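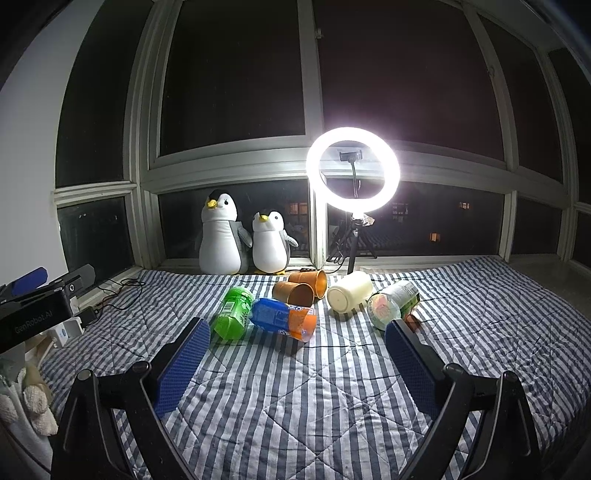

Bedrooms in the Okuvmont residence are furnished with one bed, one desk and a window sill, and the bed is usually the only broad surface available once a resident begins to sort belongings before moving out or changing rooms. This guide sets out how to use it for that purpose and how to return it to good order afterwards. A made bed pushed up to the window, with its quilt spread over it, will hold bottles laid on their sides, a few cups, soft toys stood against the glass and a lit ring light on its stand, and everything can be seen at once. The same arrangement suits work done after dark, when most residents find the time to sort their rooms.

The guide applies to all rooms at Okuvmont and to the shared flats at Sokside. It replaces the sheet previously handed out with the keys.

Before you begin

Make the bed fully, with the quilt on top and the pillows removed to the chair. Do not sort on bare sheets. If the quilt is one you value, lay an old towel over the part where bottles will go.

You will need:
a damp cloth and a dry cloth
two bags, one for recycling and one for general waste
one box for items to be kept
a roll of labels and a pen

Boxes may be collected from the front office from 4 in the afternoon. Residents at Sokside should ask at the Khan building, where the stock is now held.

Step one: bottles

Gather every bottle in the room, including those under the desk and on the sill. Check that each cap is tight before laying the bottle down. A bottle without a cap must be emptied in the kitchen first and should not be brought to the bed until it has drained.

Lay the bottles on their sides in a loose row across the middle of the quilt. A tall bottle stood upright on a mattress will fall as soon as anyone leans on the edge. Turn the printed side upwards where possible, so that you can tell drinks from cleaning products. Cleaning products belong in the kitchen cupboard and should be taken there straight away.

Empty drinks bottles are to be rinsed, crushed and placed in the recycling bag with the cap screwed back on. Reusable bottles go into the box.

Step two: cups and small tableware

Cups that belong to the kitchen must be returned there on the same evening. Last year 428 items of tableware were found in bedrooms at the end of the spring term, and replacing those that could not be saved took a large part of the household budget. Wipe out any cup before placing it on the bed, and put it on its side behind the bottles, where it is less likely to roll off.

Your own cups should be washed, dried, wrapped in paper and packed last, at the top of the box.

Step three: soft toys and cushions

Soft toys may be stood at the back of the bed, against the window, while the rest is being sorted. In the colder months the glass is often wet with condensation. Wipe it with the dry cloth before anything made of plush is leaned on it, and do not leave toys there overnight. A toy that has picked up damp should be dried on a rack at room temperature and brushed lightly once dry. Radiators must not be used for drying.

Pack soft toys in a clean cotton bag. They may also be used to fill the gaps around fragile items, provided that they are covered.

Step four: lamps, stands and leads

Leave your lamp until the end if you are working by its light. When you have finished, switch it off, unplug it at the wall and allow it to cool before touching the fittings. Coil the lead loosely and fasten it with a tie. Flexible arms should be straightened gently by hand and stands folded with the legs together.

A lead must never run beneath a quilt or mattress. Keep it along the back edge of the bed, in view, and away from any bottle that still contains liquid.

Step five: restoring the bed

Once the surface is clear, take the quilt to the balcony door and shake it. Spread it again from the window side, pulling the far edge down from the sill so that it does not soak up moisture. Smooth the creases outwards with the flat of the hand. On a striped quilt, the stripes are a useful guide to whether it is lying straight.

Marks from drinks should be dabbed with cold water and left to dry. For larger stains, book the wide drum machine in the laundry room through Agathe Pruvost at the front office.

Items left behind

Anything unclaimed in a room after the keys are returned is labelled and kept at the Khan building until the end of the following month. Enquiries should be addressed to Cristóvão Azevedo, quoting the room number.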